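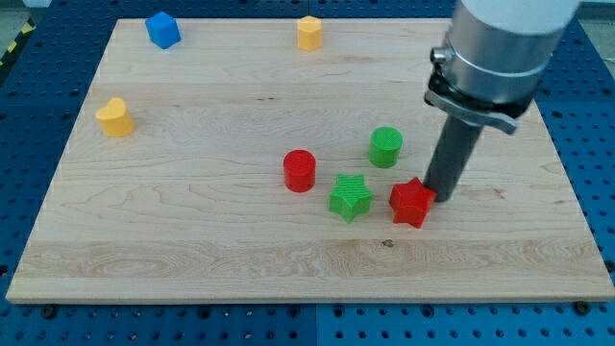
메리케 자리냐시(Merike Zariņš), 프라르노프 생활언어연구실 책임연구원

3. '나뭇결'이라는 말의 사용 양상

3.1 자료와 범위

이 절에서는 한국어로 쓰인 가구 상품평에서 '결'과 '나뭇결'이 어떻게 쓰이는지를 살핀다. 자료는 온라인 가구점 피크우드(Pikwood)의 상품평 게시판에서 모은 847건이다. 수집 기준은 단순하다. 본문에 '결', '나뭇결', '무늬결' 가운데 하나라도 들어 있으면 포함하였다. '결제', '결국', '결혼'이 대거 딸려 들어온 것은 예상한 일이었으나, 신혼부부가 식탁을 이렇게 많이 산다는 사실까지 예상한 것은 아니었다. 이들은 손으로 걸러 냈으며, 위의 수치는 거른 뒤의 것이다. 걸러 내는 작업은 타르모 아보틴시가 맡았고, 그는 이후 한동안 '결'로 시작하는 단어를 입에 올리지 않았다.

상품평은 짧고, 급하고, 대개 별점을 변호하기 위해 쓰인다. 목재학의 관점에서 보면 신뢰할 만한 구석이 거의 없는 글이다. 그러나 본 연구의 관심은 나무에 있지 않고 나무를 두고 하는 말에 있으므로, 필자들이 물푸레나무와 고무나무를 혼동하는 것은 결함이 아니라 자료에 속한다. 그림 1은 목재 면이다. 단풍나무 쪽판을 이어 붙인 밝은색 판으로, 물결 모양의 결이 띠를 이루고 그 안에 작고 어두운 옹이가 하나 박혀 있다.

그림 1. 밝은 단풍나무 판의 결과 이음선. 판 위에 색 블록이 놓여 있다.

3.2 평가어와의 결합

스프로기스의 앞선 연구(Sproģis, 미간행 원고)는 '결'이 평가어와 결합할 때 두 갈래로 나뉜다고 보았다. 하나는 '곱다', '부드럽다'처럼 촉각에서 온 말이고, 다른 하나는 '살아 있다', '숨 쉬다'처럼 나무가 아직 죽지 않았음을 전제하는 말이다. 우리 자료에서도 이 구분은 대체로 유지된다. 다만 두 번째 갈래의 세력이 원고가 짐작한 것보다 훨씬 크다. 상품평의 세계에서 식탁은 살아 있고, 책장은 숨을 쉬며, 침대 협탁은 때로 '말을 건다'. 베어져 제재되고 건조되고 칠까지 마친 재료에 대한 진술로서는 꽤 낙관적이다.

(1) 결이 살아 있어서 볼 때마다 기분이 좋아요.
(2) 나뭇결이 너무 살아 있어서 조금 부담스럽습니다.
(3) 결은 예쁜데 사진이랑 달라요.

예문 (2)는 특히 흥미롭다. '살아 있다'는 사전에서 정도의 차이를 허락하지 않는 상태처럼 풀이되지만, 이 필자에게는 적당히 살아 있는 나뭇결과 지나치게 살아 있는 나뭇결이 따로 있다. 같은 유형의 예에서 '너무'는 결의 굵기나 명암 대비를 가리키는 것으로 보이며, 옹이가 함께 언급되는 일이 잦다. 옹이에 대한 태도는 뚜렷하게 갈린다. 한쪽에서는 '자연스러움의 증거'이고 다른 쪽에서는 '교환 사유'이다. 동일한 상품의 동일한 부위를 두고 두 평가가 나란히 올라온 경우도 있었는데, 판매자는 양쪽 모두에 감사하다는 같은 문장으로 답하였다.

3.3 '사진이랑 다르다'의 문제

예문 (3)의 유형은 별도로 다룰 만하다. 나뭇결은 개체마다 다르며, 이 점은 상품 설명에도 적혀 있다. 그럼에도 필자들은 사진과의 차이를 꾸준히 보고한다. 아부 제이드(G. Abou Zeid)는 초고에 대한 논평에서 이를 단순한 불만으로 분류하는 데 반대하였다. 그의 견해로는 '다르다'가 반드시 부정 평가는 아니며, 자신이 받은 물건이 하나뿐임을 확인하는 말로도 쓰인다. 실제로 다음과 같은 예가 있다.

(4) 사진이랑 결이 다르네요. 저희 집 것이 더 예뻐요.

우리는 논평을 받아들여 분류 기준을 고쳤고, 그 결과 표를 전부 다시 만들었다. 수정한 기준에서는 뒤따르는 절의 평가 방향을 함께 본다. 뒤따르는 절이 없으면 별점을 참고하되, 별점이 본문과 어긋나면 본문을 따른다. 별 다섯 개를 주고 '다시는 안 삽니다'라고 쓴 필자의 의도는 끝내 밝히지 못하여 미분류로 남겼다.

3.4 사람의 '결'

마지막으로, '결'이 가구를 떠나는 예가 있다. '저랑 결이 맞는 의자', '우리 집과 결이 다른 소파' 등이 여기에 속한다. 이때의 '결'은 성향이나 취향에 가까운 뜻이며, 본래 사람 사이에 쓰이던 비유가 다시 나무로 만든 물건에 붙은 것이다. 나무에서 사람으로 건너간 말이 한 바퀴를 돌아 의자로 귀가한 셈인데, 정작 그 의자 가운데 하나는 철제였다. 스탄(D. Stan)은 이를 비유의 귀환이라 부르자고 제안하였으나, 귀환한 비유가 원래의 뜻을 알아보지 못한다는 점에서 우리는 그 명칭을 유보한다.

이 유형은 수가 적고 특정한 시기에 몰려 있어 일반화하기 어렵다. 상당수가 9월에 작성되었으며, 당시 게시판 상단에 '당신과 결이 맞는 가구'라는 행사 문구가 걸려 있었던 점을 고려해야 한다. 필자들이 문구를 따라 쓴 것인지, 문구가 이미 퍼진 말을 주워 담은 것인지는 본 자료만으로 판정할 수 없다. 같은 문구를 쓰지 않은 경쟁 업체 퀴트(Kütt)의 게시판과 비교하는 작업은 4절에서 이어 간다.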